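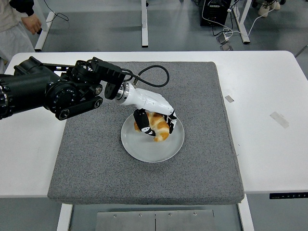 28 April 2011

Laminated dough, butter comparison, second round. Same base dough as the first round so the only thing changing is the butter and the rest times. Writing this up while the last tray is cooling, and I'll add the crumb notes at the end.

Base dough, per batch: 500 g flour, 10 g salt, 60 g sugar, 46 percent water on flour weight, the rest of the liquid as whole milk. Fresh yeast. Mixed on low until it just came together, then a short run on second speed. I stopped earlier than last time. The first round was overmixed and fought me the whole way through sheeting.

Butters: Femero (the dry one in the 2 kg sheets) and Parkau (ordinary blocks, softer, beaten flat by hand between two pieces of paper). Skaven is still on back order. The supplier now says May, and I have stopped planning around it.

Batch A, Femero. Butter came out of the fridge at 10 C and bent without cracking. Locked in, one double fold, then a single. Sheeter behaved. Edges stayed square enough that I trimmed very little. Rested 30 minutes between folds in the lower fridge. Some streaking visible on the underside after the second fold, probably flour I didn't brush off.

Batch B, Parkau. Butter was already too soft at the same temperature and squeezed out at one corner on the first pass. Put it back in the freezer for 4 minutes, then carried on. Second fold was better. On the final sheeting I could feel it slide a little under the dough. I doubt this one is usable in July without a colder room.

Batch C, Parkau again, but with the dough held in the freezer 10 minutes before lock-in and the rests stretched to 45. Much easier to handle. Dough and butter felt close to the same stiffness when I pressed the block with a thumb. If we have to stay with Parkau for cost, this is the way to run it.

Shaping: triangles cut 9 cm at the base, weighed at 70 to 75 g. I threw the light ones in with the scraps. Rolled with very little stretch. Batch A got a bit of extra tension in the first few pieces and those opened at the tips in the oven, so next time ease off from the start.

Proof: 26 C, trays covered. A was ready at 2 hours 10. B leaked fat onto the paper well before it was ready, a shiny ring under each piece. C took 2 hours 40, no leaking. The Yokoyama probe in the proofer reads a degree higher than the glass thermometer on the same shelf. Don't know which one is right. Both are in my notes from April so I can go back and correct everything in one direction later. 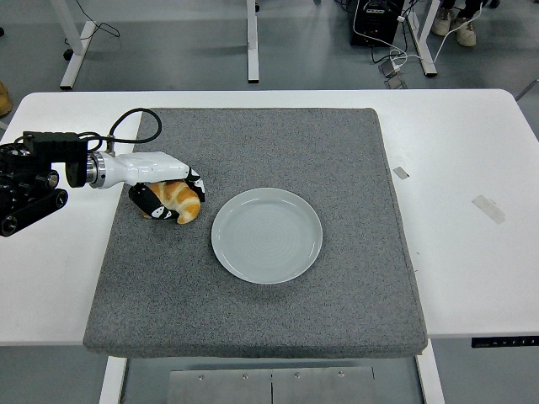 Plate and gray pad on the white table.

Bake: deck at 190 C, no steam, turned once. 18 minutes for A and C. I left B in for 20 to see if it would dry out in the middle. It browned more and was still heavy.

Egg wash: whole egg plus a spoon of milk, brushed once before the proof and once after. The second coat on A dripped down the cut sides and glued some layers shut. Use less, and keep the brush off the cuts.

Crumb, after cooling on the rack. A: open, even, thin walls, one larger hole under the top in two of the pieces I cut. Clean butter taste, a little flat. B: dense near the base, bready, layers merged through the bottom third. C: slightly tighter than A, walls still distinct, and the better flavor of the lot. I would take C over A for eating and A over C for a busy morning.

Scraps from all three went into one tub, pressed flat and not kneaded. Labeled and in the freezer, second shelf. Fine for the base of a tart, don't put them back into fresh dough.

To do:
Repeat C with the single fold first and the double second.
Check the proofer probe in ice water.
Weigh a tray before and after baking. I keep forgetting and we still have no decent figure for bake loss.
Try the sugar at 50 g. Color came fast on everything today.
New blade for the wheel cutter, it is dragging the corners.

Oven log is on the clipboard. The back left of the deck is still running hot, so ignore the dark pieces from that corner when comparing trays.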